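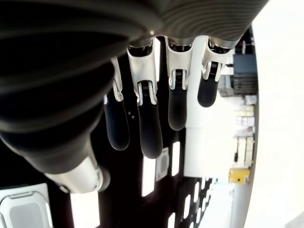

# Sourdough starter on rye only: am I the one person who loves this?

**crumbwatcher** wrote:

Okay, I have to share this with people who will get it, my family has stopped listening. I switched my starter over to 100% rye last October and I am never going back! It used to be a plain white flour starter, perfectly fine, a bit sleepy in winter. Now it's up and domed in four hours on a cool counter and it smells like apples and wet hay (in a good way, I promise).

What I do:

- keep a spoonful of old starter, no more than that
- add 50 g whole rye and 50 g water
- stir with a chopstick, lid on loosely, done

I bake twice a week, mostly a plain loaf with 400 g bread flour and a bit of whole wheat, and I use the rye starter straight in it. The crumb is a little darker and the flavor is so much better that my neighbor now leaves me a bag with her name on it.

Who else is doing this? And does anybody keep theirs even stiffer? I've been wondering about it.

---

**Plestidbridge_Baker** wrote:

Me! Rye all the way, eight years now. Mine lives in an old mustard jar and I've forgotten it in the back of the fridge for two months more than once. Two feedings and it was back.

Stiff is great too. I go 60 g rye to 40 g water when I'm traveling. It turns into a sort of clay and just sits there waiting for you. Crumbles a bit when you break it up in the dough water, so give it a few minutes to soak before you add the flour.

---

**tallgrass_tom** wrote:

I'm going to be the grump here. I tried rye only and went back. Yes it's fast, but it's fast for everything, including going sour. In my kitchen (no AC, south-facing) it was past its best before I got home from work. My white starter gives me a much wider window and I like a mild loaf. Kids eat it, that's what matters in this house.

Also you can't really see what a rye starter is doing. White flour gives you those nice stretchy bubbles and you know where you are. Rye looks like mortar.

---

**crumbwatcher** wrote:

Tom, fair point about the window, my kitchen is freezing so I never hit that. But I don't agree about not seeing it! Look at the top. When it's ready mine has a cracked dome, like dry mud, and when it's over it goes flat and then dips in the middle. You learn it in a week.

---

**Wael Abdel Hamid** wrote:

Love this thread. I think you're both describing the same thing from two ends. Whole rye has a lot for the yeast and bacteria to eat, so everything moves quicker. If Tom used less old starter at each feeding he would get his window back. In summer I go down to 5 g of starter for 50 g rye and 50 g water, with the water straight from the fridge. It's ready when I get up and still good at lunch.

My log from last summer, in case it helps (yes, I keep a log, I enjoy it):

| Old starter | Water | Ready after |
|---|---|---|
| 25 g | room temp | 4 hours |
| 10 g | room temp | 6 hours |
| 5 g | cold | 9 hours |

Same jar, same shelf, same bag of Enier whole rye the whole time.

---

**tallgrass_tom** wrote:

Huh. I was using way more than that, something like half the jar every time. I hate throwing it out so I kept it all.

I'm still not sold on the taste, but okay, I'll try 5 g and cold water.

---

**ovenmitt_334** wrote:

Can I jump in with a beginner question? I'm on day six of my first ever starter, half rye and half white. It went crazy on day two, nearly pushed the lid off, and now there's nothing. A few bubbles on the side. Did I kill it?

---

**Plestidbridge_Baker** wrote:

You did not kill it! Everybody gets this. The early rush is usually other bacteria having a party before the yeast gets going. Keep feeding once a day, keep it somewhere a bit warm, and don't start over. I'd give it another week before worrying at all.

---

**crumbwatcher** wrote:

What Plestidbridge said. And if you have enough rye, go all rye until it's lively, then change to whatever you want. Please come back and tell us how it goes, I love hearing about new ones. Does it have a name yet?

---

**ovenmitt_334** wrote:

Thank you both, I was this close to dumping it down the sink. It's called Lotari, after a cat we had.

---

**marge_in_the_hills** wrote:

Please never dump it down the sink, named or not! It sets like cement in the pipe. Trash or compost.

On the main topic: I keep two, one rye and one white, and I think that's the real answer. Rye for the dense breads and for crackers, white for pancakes and pizza. It's two minutes of extra work. I bake the rye loaf in a small lidded tin and leave it wrapped in a towel for a full day before cutting. Cut it sooner and it gums up the knife.

---

**tallgrass_tom** wrote:

Two starters is how it begins, Marge. Next thing you have a shelf.

But what are these crackers?

---

**marge_in_the_hills** wrote:

I do have a shelf.

Crackers: 200 g leftover rye starter, 50 g rye flour, 40 g melted butter, half a teaspoon of salt. Rest it for half an hour, roll it as thin as you can between two sheets of parchment, peel off the top sheet, score, salt on top, caraway if you like it. 350°F until the edges are brown and the middle feels dry, which in my oven is 25 minutes. The ones at the edges are always done first, so I break them off and put the rest back in.

---

**Wael Abdel Hamid** wrote:

Making these tonight. I'd swap the butter for olive oil and put sesame on half of them. There's a woman at the Slaoui market who does something like it with nigella seeds and I can go through a whole bag on the walk home.

---

**crumbwatcher** wrote:

Butter first, Wael, then experiment! I have a full jar of discard in the fridge, so I'm in too. And I'm mixing a stiff one tonight, 60 to 40 like Plestidbridge does. Will report back on the dome.

---

**tallgrass_tom** wrote:

Morning report: 5 g, cold water, went in at ten last night. It's up, cracked on top like you said, and it doesn't smell like vinegar. I'm baking with it this afternoon. Still keeping the white one.

---

**ovenmitt_334** wrote:

Lotari has bubbles!! Small ones, but all through the jar. Feeding again tonight with all rye.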